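Home | About us | Projects | Reports | Contact

Kendmont Community Kitchen: progress report, November

Reading time: 1 minute

The grant of 2,000 has been spent in line with the agreed budget, with the exception of 210 held back for replacement knives. Work surfaces have been cleared and each station is being set out to the same plan – board, knives, then utensils. 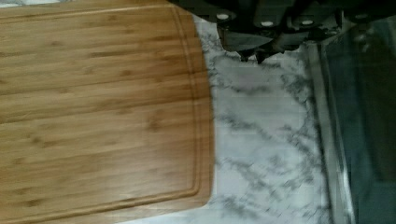

Seven cookery sessions were held in the period. Rocío Condori led the sessions on preparing vegetables and reported that learners now set up and clear their stations with little prompting. Storage for dry goods remains short, and a quotation for shelving has been requested from Halico.

The next period will cover knife skills and safe storage – both requested by learners. A full statement of spending will be sent to Hernán Lozano with the final report.

Submitted by Renata Krawczyk

Recent reports
Zivolov lunch club: first report
Cuervo allotment: closing report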